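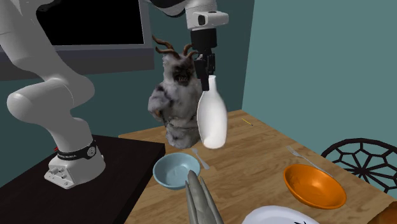

## Zatard opens its practice kitchen to everybody, and I've been in there all week

August 2025

So Zatard has finally let the rest of us into Trotside! If you missed the chatter, Trotside is their subscription service for trying out robot arm jobs in simulation before you go anywhere near the real thing. You pick an arm, pick a room, throw a bunch of stuff on the table and set it a task. Up to now you needed an invite, and I never got one (not bitter). As of this month anyone with a credit card can sign up, and there's a free tier that's better than I expected.

The starter room is a dining table with teal walls, and the arm you get with it is the white Franka. I gave it a bottle to pick up by the neck, with two bowls, a spoon and a fork lying around as things to stay clear of. The table also comes with a shaggy little creature with antlers and an open mouth, standing right behind the bottle. I have grown very fond of him. I've named him Gerald, and I leave him in every run.

Here's what you get for your money. The free tier is 3 rooms and 144 objects, and you can run one arm at a time. The paid plan opens the full library, which is over 2000 objects, and lets you run 4 copies of a room side by side with the furniture and lighting shuffled in each one. That shuffling is the part I'd pay for. My grasp script looked great until I switched it on, and then it started going for the bottle at angles I wouldn't use on a bottle I'd paid for. I spent a whole evening fixing that, and I'd much rather do it on my laptop than with a mop in my hand.

I got on a call with Leif Mogensen, who runs the product side at Zatard, and asked him why the objects are such an odd mix. He laughed and said the team had started with a very sensible set of boxes and cans. "People's scripts did fine on those," he told me. "Then we gave them something with fur on it and everybody wrote in." He also said the rooms are going to get messier over the next few updates, so if you like a clean table, enjoy it while it lasts.

Setup took me most of a morning, and a good chunk of that was my own fault (I skipped the page about graphics drivers, please don't skip the page about graphics drivers). Once it's going, the editor is easy. You drag things onto the table, tilt them how you like and hit play. Saving a layout is oddly buried in a side menu, and I lost two of mine before I found it. The fan on my machine also did not enjoy the glossy surfaces, so turn the shadows down if you're on something older.

My other gripe is soft stuff. Gerald looks wonderful, but he behaves like a solid lump if you bump him, and the same goes for the dish towel and the sponge. Jinfeng Xu, who looks after the physics at Zatard, answered my grumpy forum post within the hour, which I thought was pretty decent. Squishy objects are being worked on with Brosham, the small outfit that built their contact engine, and a test version should go to paying users first. No promise on when.

If you already use Valderrama for your layouts, there's an importer, and it mostly works! My rooms came across with everything in the right spot, though the names of the objects got scrambled, so I had a fork called chair_back for a while. I've sent that one in too.

Would I pay for it? I think so, yes. I'm on the free tier until the end of the month and then I'll switch over, mostly for the shuffled rooms and a little bit because I want to see what else they've put in that library. Sign-up is on the Trotside page, and the sample scripts are in the same download. If you get the importer to keep its names straight, please write and tell me how.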